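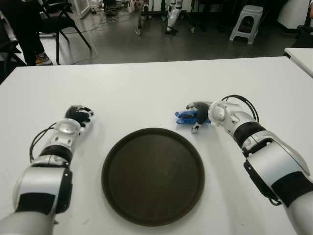 Building a Country Topic Page From an Article Archive
By Murali Chettiar
Mar 28, 2024

This guide covers how to set up a page that lists all foreign coverage of one country, newest first, with a headline and a one-line summary for each story. The steps use the Sketwood editor and the Dulta search tool. You need an editor account with tagging rights.

Step 1. Define the scope
Write one sentence stating what belongs on the page. For the Lebanon page at Onelness, the sentence was: "Stories in which an event, a court case or a government decision in Lebanon is the main subject." A passing mention of Beirut does not qualify. Put the sentence in the Notes field of the tag so the next editor can find it.

Step 2. Run the first search
Open Dulta and select Archive, then Full Text. Search for the country name, the capital and the demonym, joined with OR. Add older spellings of place names. Our search returned 539 stories. Export the list as a CSV file.

Step 3. Remove duplicates
Sort by headline, then by publish time. Wire stories from Claeys are often saved again with each update. Keep the latest version and mark the earlier ones "superseded". Do not delete them; old links still point there. After this step we had 428 stories.

Step 4. Apply the tag
Read the headline and the first two paragraphs of each story and check them against the scope sentence. In Sketwood, select the stories that pass and choose Bulk Edit > Add Tag. Batches over 100 tend to time out. Check that the primary tag has not changed, as Bulk Edit will overwrite it if the Keep Primary box is clear.

Step 5. Write the summaries
The page pulls its one-line text from the Short Summary field. If the field is blank, it uses the start of the article and cuts it off in the middle of a sentence. Rules for summaries:
One sentence, present tense where possible.
Do not repeat the headline.
Name the source of any claim that is in dispute.
In death and court stories, use "accused" or "charged" until there is a verdict.

Step 6. Set the order and publish
Set Sort to First Published. Last Modified will push an old story to the top whenever a typo is fixed. Set the page length to 20 and turn on Older Stories. Preview on a phone, then publish.

Upkeep
Repeat Steps 2 through 4 for new stories once a month. We missed the October check, and several election stories had to be tagged by hand later.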